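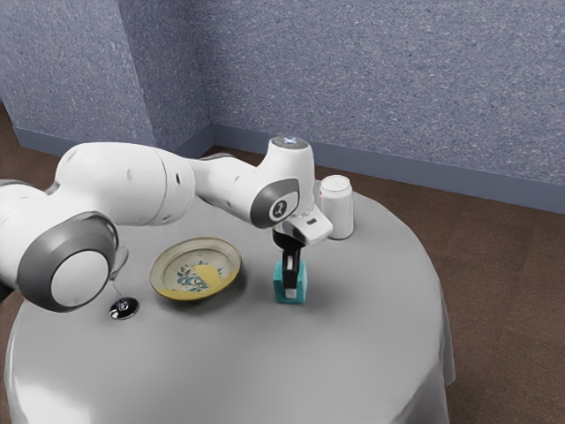 *Figura 1. Cena da mesa redonda no simulador, com a garra junto ao bloco azul-esverdeado.*

## Aula 6 – Recolha de demonstrações em simulação

Bem-vindos de volta! Nas aulas anteriores falámos muito de políticas, de funções de custo e de redes, e quase nada sobre o sítio de onde vêm os exemplos. Hoje fazemos o contrário, e peço-vos alguma paciência, porque esta é a parte menos vistosa da cadeira e também aquela em que mais trabalhos finais tropeçam (todos os anos, sem falha).

Um exemplo, para nós, é um **episódio**: uma sequência de observações e de ações, do momento em que o braço arranca até ao momento em que a tarefa se dá por terminada. Guardamos as imagens, as posições das juntas, a abertura da garra e o comando enviado em cada passo. Parece muita coisa, e é, mas um episódio a que falte um destes canais serve de pouco a quem vem depois.

### 6.1 Antes de carregar em gravar

O cenário que vamos usar nas práticas chama-se *Kuruc* e já está instalado nas máquinas da sala Fusholm. Quem quiser trabalhar em casa encontra o pacote na pasta da cadeira – descarreguem a versão de outubro, por favor, que a anterior grava as ações com um passo de atraso em relação às imagens e estraga tudo de uma forma muito difícil de detetar.

1. Abram o cenário e confirmem a semente aleatória.
2. Levem o braço à pose inicial e verifiquem se a garra está aberta.
3. Escrevam a instrução da tarefa em linguagem corrente, numa frase só ("pega no bloco").
4. Gravem um episódio de teste, reproduzam-no do princípio ao fim e apaguem-no.

O quarto ponto é aborrecido, bem sei. Façam-no na mesma, sobretudo depois de uma pausa para café.

### 6.2 O que varia e o que fica quieto

Se todos os episódios começarem com os objetos no mesmo sítio, a rede aprende uma trajetória decorada e desfaz-se assim que o bloco muda de lugar uns centímetros. Por isso sorteamos posições. Há, porém, uma tentação de sortear tudo ao mesmo tempo (luz, texturas, câmara, objetos, pose do braço...) e depois já não se consegue perceber de onde vem um erro. O meu conselho é começar pela posição do bloco, treinar, olhar para os resultados com calma e só então abrir a segunda variável.

Os objetos em redor do alvo também contam. Uma taça transparente ou uma lata perto do caminho da garra obrigam quem demonstra a escolher um trajeto, e essa escolha fica gravada nos dados. Se metade da turma contornar um obstáculo pela esquerda e a outra metade pela direita, um modelo que faça a média dos dois comportamentos pode muito bem ir direito ao obstáculo. Combinem uma convenção dentro do grupo, ou usem um modelo capaz de representar as duas hipóteses (voltamos a isto na aula 8, com os modelos de difusão).
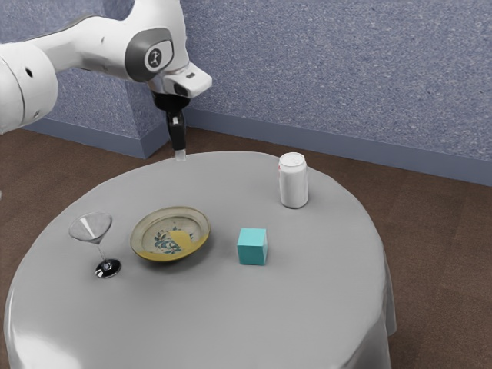

**Convém deitar fora os episódios falhados?**
Guardem-nos, mas numa pasta à parte e com a etiqueta `falha`. Na imitação simples ficam fora do treino; mais tarde são muito úteis para treinar um classificador de sucesso.

### 6.3 Quantos episódios?

É a pergunta que me fazem sempre, e a resposta depende da tarefa, da variação e da paciência de cada um. Posso contar-vos o que se passou com o conjunto *Basolitz*, que preparámos para esta cadeira. Gravámos 804 episódios e, depois da revisão, ficaram 533 para treino. Entre os rejeitados, 47 tinham a instrução trocada, um erro puramente de escrita que ninguém apanhou durante a gravação! Os restantes caíram por hesitações longas, por contactos indesejados ou por terminarem antes de o braço estabilizar.

Para o projeto final, contem com cerca de 2000 passos de simulação por episódio como limite máximo. Se precisarem de mais do que isso, dividam a tarefa em duas.

### 6.4 Sobre a maneira de demonstrar

Movam o braço com um ritmo regular. Paragens a meio do caminho, enquanto se pensa no que fazer a seguir, ensinam a rede a parar também, e depois ela fica ali, suspensa, sem saber como sair. Se se enganarem numa aproximação, corrijam com naturalidade e continuem: uma boa correção vale ouro, porque mostra ao modelo como regressar de um estado ligeiramente errado.

### Para a próxima prática

- Tragam a conta do servidor Zukedstead já ativada.
- Cada grupo grava a sua série e troca-a com outro grupo para revisão.
- Leiam o apontamento sobre sincronização de canais, em particular a secção dos carimbos temporais.
- Entreguem a folha de registo juntamente com os episódios, com a semente, a instrução e o resultado de cada um.

As dúvidas sobre a instalação podem ir para o fórum da cadeira, de preferência com a mensagem de erro completa.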